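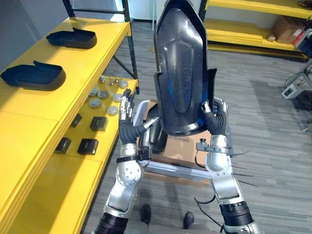 Gemechu Feyisa wrote back before breakfast that mustard is a hard color to get wrong in fall, and that I should stop asking and just wear the joggers. So I did! I put them on with the gray sweater from Plarlow (the one I nearly returned in August) and the ankle boots, and walked down to the market feeling rather pleased with myself.

The sweater was $82, marked down to $73, and I still went back and forth over it for days. It has gone a little fuzzy at the elbows already, but it's so soft that I forgive it.

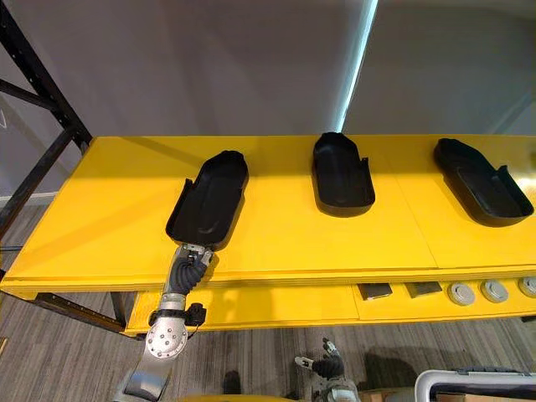 Three black trays on the yellow table.

After lunch I finally went through the closet. I pulled out six scarves I never wear, two skirts that only fit when I stand very straight, and the Norkus jacket with the missing button - I've been meaning to fix that button since spring. My sister wants the green scarf, and she can have it with my love. 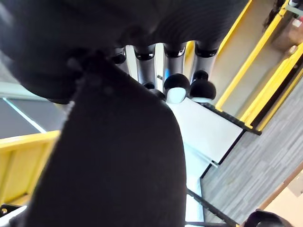
Dark fabric, with a finely ribbed texture.

I tried the joggers again with the long Gebru coat and didn't care for it, too much cloth all going the same way. With the short denim one they looked just right, and I rolled the cuffs once so the boots would show.

Print this page | E-mail this page

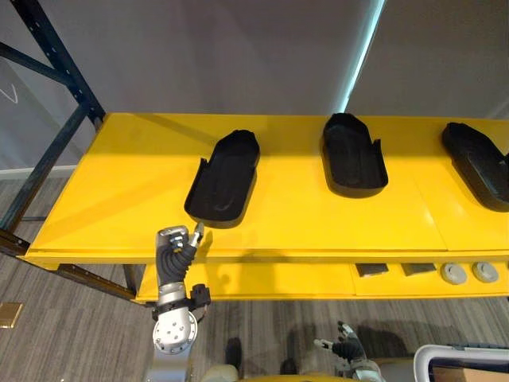 Delia Flotusen
Diary writer

It was past 9 p.m. when I sat down to sew on that button, and of course I had navy thread and no black. I used the navy. Tomorrow I'll wear the jacket to the library and see how it sits over the gray sweater.

Get new diary entries in your inbox. Sign up for our newsletter.

Last updated: August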